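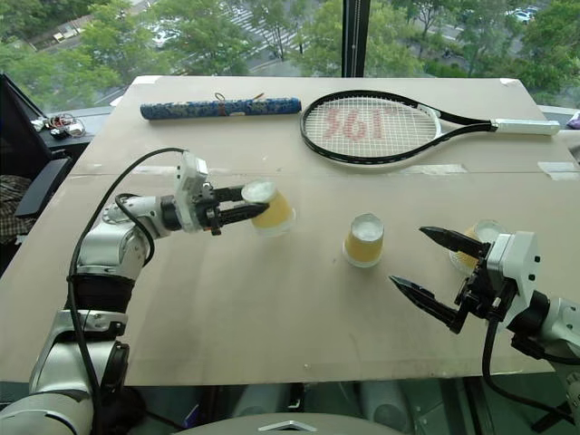 3. Late Returns and the Language of Excuse

Our data come from the lending desk at Kulten, where residents may borrow household and leisure goods for 30 days at no charge. We read the return slips for 300 loans, all of them filled in by hand and many of them in a hurry. The slip has a box marked "Reason, if late." Borrowers who were on time filled it in too, often at length, and we have kept these entries apart as a small monument to conscience.

Lateness depended less on the borrower than on the shape of the thing borrowed. Compact goods came back promptly. Long goods did not. Hauksdóttir's earlier study of the Akeck desk blamed season, and we expected to agree with her, but our long goods were late in December and late in every other month we read. Lekota has suggested that a long object gets put behind a door and becomes part of the door. We can't improve on this and have adopted it as our working model.

We sorted excuses into three classes: travel, illness and what Demissie calls "the passive vanishing," in which the object was mislaid by no one in particular. The third class was the largest. Two coders, Wubshet and Kuroda, worked separately and disagreed mainly over a slip that read, in full, "You know how it is." It was coded as travel after a long lunch.

Fines were not charged during the study. The desk had tried them once and found that people who paid felt they had rented the item, and kept it longer with a clear heart - a result the desk manager still describes with some bitterness.

Figure 3. Long goods: a tennis racket and a patterned blue fabric case tied with a brown cord.

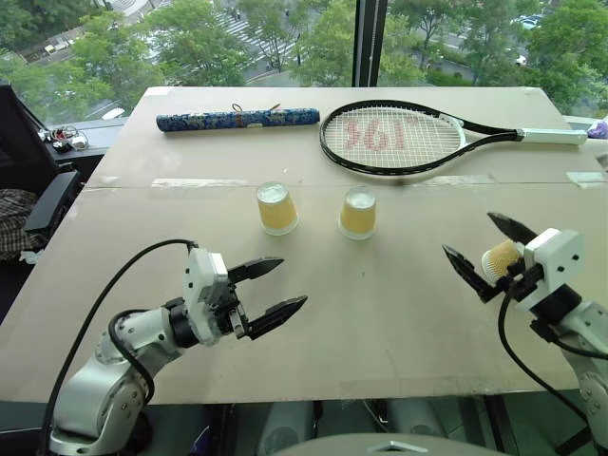 Why do borrowers explain themselves when no fine is due?

The slip asks them to, and most people will fill in an empty box if a pen is lying next to it. Borrowers who returned goods through the night hatch, where there is no pen, left the box blank.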